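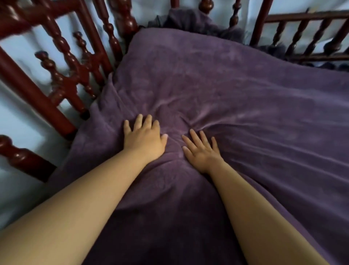
Section 3. Teaching Orkodano the beds

Before Orkodano came to Bodcombe, I made up every guest room on my own, start to finish. Now the cart brings the linen and the arm does the first spread, and I get the part that needs fingers. So you'll be showing it how you finish a bed, and fleece is the fussy one! On a purple blanket like this I put both palms flat, fingers spread, and press down.

1. Park the cart and set the switch to LEARN. Wait for 2 beeps.
2. Spread the blanket your usual way (really, your usual way, don't tidy up your style for it).
3. Press with both hands and hold for about 3 seconds.
4. Tap SAVE.

Note: Turned spindles confuse the edge finder. If your bed has them, pick RAILS in the menu first.

Caution: Keep your hands off the bed once the light goes amber. The arm may start moving.

Sulastri Harahap on the Monday shift keeps the list of saved beds, so tell her which room you did and she'll take it off your round.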